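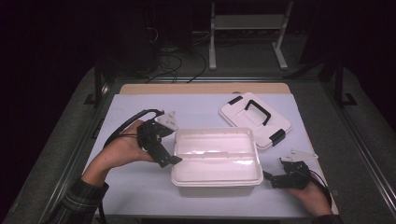

Search this repository
Go

# Hirndale bench: hand-held gripper pair, setup and upkeep

README for the cell, maintained by Tekle Beyene. Last revised Saturday, April 25, 2026.

Read this before you record anything on the bench. It covers how the two hand-held grippers are checked, how the table is laid out, and what to do when one of them starts lying to you. It replaces the older Trevard setup notes, which promised "calibration-free operation." I have not seen any of that yet.

## What is in the release

The set holds 653 episodes taken on one bench. We recorded 1000 and threw out the rest, mostly for encoder slip and a few for bad lighting. If you have a copy that says 1000 on the cover sheet, you have the unfiltered set, and you should not train on it without reading the section on slip.

The main task is opening and closing a lidded white plastic box, using a gripper in each hand. It was picked because someone thought it would be easy. Closing is not easy. The lid has two latch clasps, and lining both up with the rim takes more wrist than the grippers like to give.

## Before the first recording

1. Power the bench and leave it for 5 minutes. The encoder readings drift while the electronics settle. The vendor sheet says they don't.
2. Check each finger plate for play. Hold the bracket and push the tip of the plate sideways with a thumb. Any click you can feel is too much.
3. Tighten the plate screws by hand. Do not use the power driver. Two plates have cracked at the holes that way.
4. Run `bench_check --pair` and close both grippers fully when prompted. Left and right should report the same closed value. A small gap is normal, but if it grows from one day to the next, go to "Slip."
5. Dress the cables. Each gripper needs enough slack to reach the far side of the table without pulling on the connector. A cable that tugs at the wrist shows up in the data as a small twitch at the end of every reach, and a policy will happily learn it.

## Table layout

Pull the sheet flat and keep it pale. We tried a patterned cloth for part of September and the pose tracker got worse, although the Mekar tracker manual says background makes no difference. Maybe it makes no difference on their table.

For box episodes, start with the container in the middle, long side left to right. Put the lid down flat behind it, at whatever angle you like. Vary the angle between episodes. Early operators squared it up every time out of politeness, and the first model we trained could not find a lid that was turned.

Check the posts of the table frame before a long session. The brackets at the base work loose. If you can rock a post with one finger, so can the operator's hip.

## Slip

This is the fault you will meet most. The pulley turns on its shaft without the encoder noticing, so the recorded opening and the real opening part company. Signs:

- closed value creeping up during a session
- a plate that looks open on video and shut in the log
- a soft tick when squeezing hard on a latch

To fix it, unplug the gripper, take off the two outer screws, slide the pulley housing clear, and look at the set screw. Clean the shaft with alcohol, put the screw back on the flat, and add a very small drop of medium thread locker. Let it cure overnight. The Tsegaye build guide says an hour is fine, and I lost a day of recordings believing it.

Run `bench_check --pair` again before you trust anything. Write the result in the log even when it is good.

## Finger plates

The white triangular plates wear along the gripping edge. Swap them in pairs, left and right together, or the two hands will feel different and operators will start favoring one. We have no solid figure for how long a pair lasts. Trevard quotes 2983 closures. I would like to know who counted, and on what object, before I plan a budget around a number like that. We look at them at the start of every session and replace them when the edge is visibly rounded.

Spare plates are in the shallow drawer, bagged as pairs. Please don't raid one bag for a single plate.

## Things this data will not tell you

- **Force.** There is no force sensor. The log has opening width and pose. Claims about "gentle grasping" made from this set are guesses.
- **Success on a robot arm.** A person's wrist does a lot of quiet work here. Some motions in the box task are outside the reach of the arm we tested on – check your own limits before blaming the model.
- **Variety.** One bench, one box, one sheet. A score on the held-out split mostly says you have learned our bench.

I am also not convinced that more episodes of the same task would help. The last batch improved the training loss and did nothing I could measure for latching. If you find otherwise, send the run files along with the plot.

## Known problems

- The left gripper sometimes drops off the bus after a reconnect. Unplug both, plug in left first. I can't explain it.
- Glossy plastic throws reflections that confuse depth estimates inside the box. Lower the overhead light. Do not trust interior depth in any episode marked `bright`.
- `bench_check` returns "OK" when only one gripper is connected. Look at the count on the second line.
- Time stamps from the old recorder are in local time. The new one uses UTC. The `recorder` field tells you which you have.

## Reporting a fault

Open an issue with the episode number, the last two `bench_check` results and a short clip. "Gripper feels weird" has been filed four times and fixed zero times.

Contact: Tekle Beyene, Hirndale bench | © 2026 Hirndale | Back to top

Recent items

Replacing a gripper cable connector
Slip log, September
Notes on the Mekar tracker and pale backgrounds
Converting old recorder time stamps
Trevard plate drawings, second revision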